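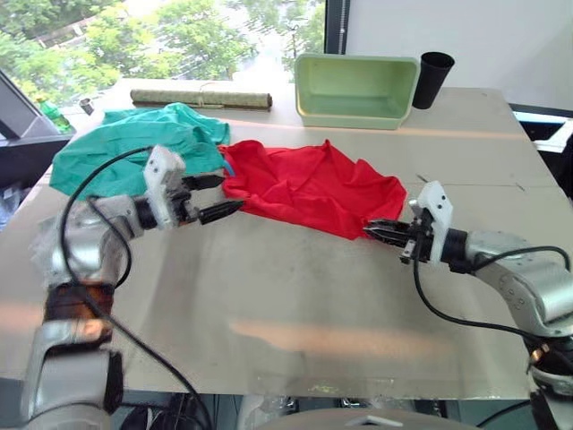 Red cloth on the Zuradik table, both ends held.

Laundry notes. Red still shows every crease it has ever met, and the ribbed stuff is worse – it looks fine bunched up and sulks when asked to be a rectangle. Smoothing from the middle outward is the current doctrine. I wrote the opposite in September, with equal confidence.
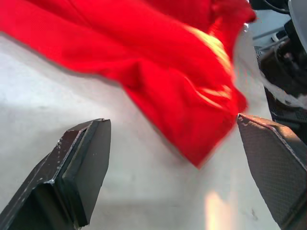 Tabletop needs a wipe before anyone folds anything white on it. Adding this to the Nistor list, where it will be item 18 and feel at home.

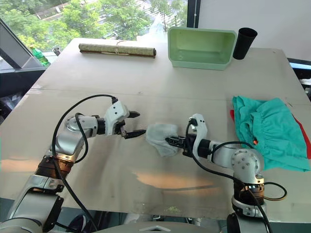
Dokach, January 2, 2021

White cloth next, teal heaped on the right over something red. Mat, tray and cup stay at the far edge. Please stop tidying them into the cupboard.

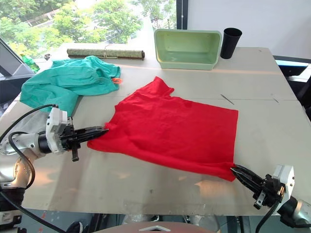

Red T-shirt, more or less flat. Collar pending.

Still to settle: sleeves in first, or hem up first. Briker sheet says sleeves. I say hem, and I have the pen.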